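Can a two-armed machine tidy a desk yet, or is it still quicker by hand?

Posted by Facilities Desk, Makhubela Centre
2/5/18

Our centre has been asked to comment on a proposal to place a pair of table-mounted robot arms in the stationery room. The duties would be light: returning pens to pencil cases, closing the cases and leaving the table clear for the next group. The room is used by around 200 members and the tidying is done at present by whichever member of staff is on the late turn.

We do not require a machine that can do everything. We should like to know whether soft articles, such as fabric cases, are within reach of present equipment, and whether other sites have found the time spent on supervision acceptable. Replies from those with direct experience would be preferred.

Wevitside Workshop Office

We have taken an interest in this subject since January and can offer a qualified reply. Hard, regular objects are no longer the main difficulty. A box or a block keeps its shape when it is gripped, and the arm can be told in advance where its sides will be. Fabric is another matter. A pencil case folds, leans and changes its outline each time it is touched, and the opening is seldom where it was a moment before. Putting a pen into one is a task for two hands, and the same is true for two grippers.

Pictures from a table of the kind you describe are attached. 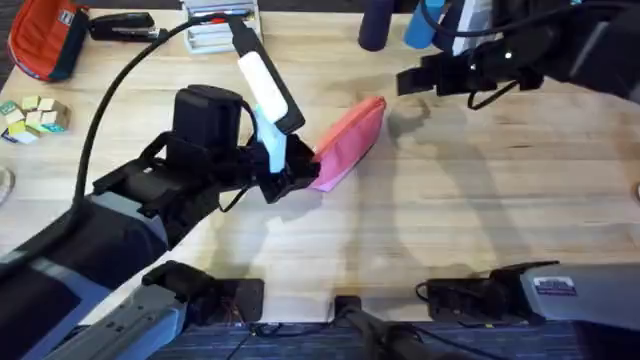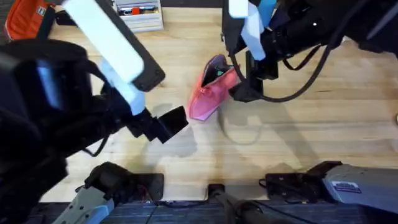
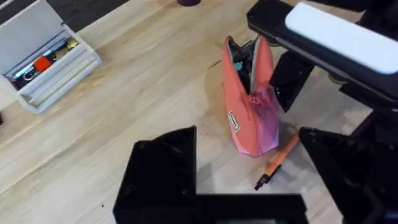
Our own trial used cases of a similar sort. Of 373 attempts to put one pen away and close the zip, 186 were completed without a member of staff stepping in. We regard that as encouraging for a trial and insufficient for a public room. Most of the failures came at the zip. The arms could hold the case or draw the zip along, but if the cloth bunched up between the teeth the work stopped until somebody freed it.

The following points may assist you in preparing your comment.

Use one pattern of case throughout, preferably one that will stand up by itself.

Ask the supplier to show the whole task from a disordered table. A demonstration that begins with everything laid straight tells you very little.

Allow 10 minutes of staff time at the start of each session for setting out and checking. This was not in our first estimate and should have been.

Keep members' hands away from the table while the arms are moving. Your insurers will wish to see this in writing.

Cidlow Stores

Not yet in our view. We looked into it for packing and went back to trays. A tray with slots does not need a zip and a person can fill it very quickly.

Dresov Technical Advice

We agree in general with the reply from Wevitside, but would add that the answer depends on what is meant by tidying. If the centre would be content for pens to be placed in an open box, present equipment may well be adequate. If each pen must go back into its own case, with the case closed, we would advise waiting and asking again in a year. The proposal could also be divided into two stages, with payment for the second dependent on the first. Any figures quoted by a supplier should state how often a person had to help, as this is frequently left out.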